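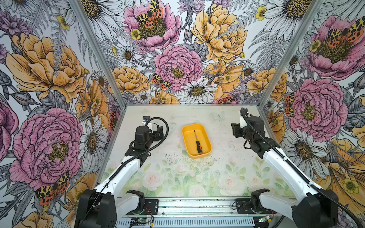 Panditby Pictures has today released the first full trailer for Modano, the second feature by director Melaniia Kostiuk. The film follows a piano repairer who returns to her late father's workshop and finds that it has already been promised to a buyer. She carries one tool of his through the whole story, a screwdriver with a thin metal shaft and an orange and black handle. The trailer runs for two minutes and may be viewed on our website and on our video channel.

Modano will open in theaters in April. Bookings are confirmed on 422 screens. A list of participating theaters, arranged by state, is on the film's page and will be updated each week until release.

The trailer opens in the workshop at night. Irma, the repairer, is asleep at the keyboard of an upright piano when the telephone rings. The caller is her brother, who has not spoken to her in six years and who wishes to discuss the sale. Viewers who prefer to know little in advance may wish to stop after this first scene.

The second half moves to the town of Modano, from which the film takes its name. Irma meets the buyer at a wedding, mistakes him for one of the musicians, and asks him to play. Part of his answer is heard in the trailer. The remainder has been kept for the film.

The closing shot, in which a piano is lowered from a third-floor window in the rain, was made without visual effects. It was filmed in one evening after two earlier attempts were called off on account of wind.

Ms. Kostiuk wrote the screenplay over three years. In a statement supplied with the trailer, she said: "I wanted to make a film about people who are good with their hands and bad on the telephone. The comedy comes from there, and so does most of the trouble."

The film was produced by Szűcs Film, which also produced Ms. Kostiuk's first feature. Panditby Pictures holds theatrical rights for the United States and Canada. Questions on other territories should be sent to Szűcs Film directly and will not be answered through this account.

A correction to a notice posted by this account last week: the running time of Modano was given as 98 minutes. The correct running time is 108 minutes. Theaters that have already set their schedules have been contacted.

The first public screening will be held at the Tanell Theater, which seats 1,173. Ms. Kostiuk and members of the cast will attend and will take questions from the audience after the film. The session will be moderated by the theater's head of programming.

Tickets for the Tanell screening were offered by drawing. We received 2,248 entries. All entrants have now been notified by e-mail, including those who were not selected. Please check your spam folder before writing to us.

Selected entrants must claim their seats through the link in the e-mail. Seats are issued in the name of the entrant and may not be sold or passed on. Unclaimed seats will be returned to the drawing and offered to those on the waiting list, in the order in which their names were drawn.

For guests with access needs: the Tanell has step-free entry on the north side, and wheelchair places are available on the main floor. The screening will carry open captions. Audio description will be offered by headset, to be collected from the front desk before the film begins.

Several followers have asked about the song in the trailer. It is an original waltz written for the film and is heard in full during the wedding scene. The soundtrack album will be released on the same day as the film. Sheet music for the waltz is in preparation, and a date will be given when one has been set.

We have also been asked whether the trailer contains spoken Hungarian without subtitles. It does, in one short exchange between Irma and her aunt. The exchange is subtitled in the film. It was left as it stands in the trailer at the director's request.

Modano has not yet received its final rating. The trailer has been cleared for general audiences. Parents and teachers planning group visits are advised to wait for the rating before booking.

Group bookings of 20 or more should be arranged with the theater concerned. Panditby Pictures does not sell tickets and cannot hold seats on behalf of schools or clubs.

Members of the press may request stills, production notes and the trailer file from our publicity office. Requests should state the name of the publication and the intended date of use. Interviews with Ms. Kostiuk will be held by telephone in the two weeks before release, and places are limited.

The review embargo will be stated on each screening invitation. We ask that reviewers not disclose the identity of the second caller, who is heard but not seen in the trailer.

A shorter version of the trailer will play in theaters ahead of selected features. It omits the wedding scene and ends on the telephone call.

The release poster will be posted on this account next. It replaces the early design shared in January 2024, which carried a working title and should no longer be used in listings.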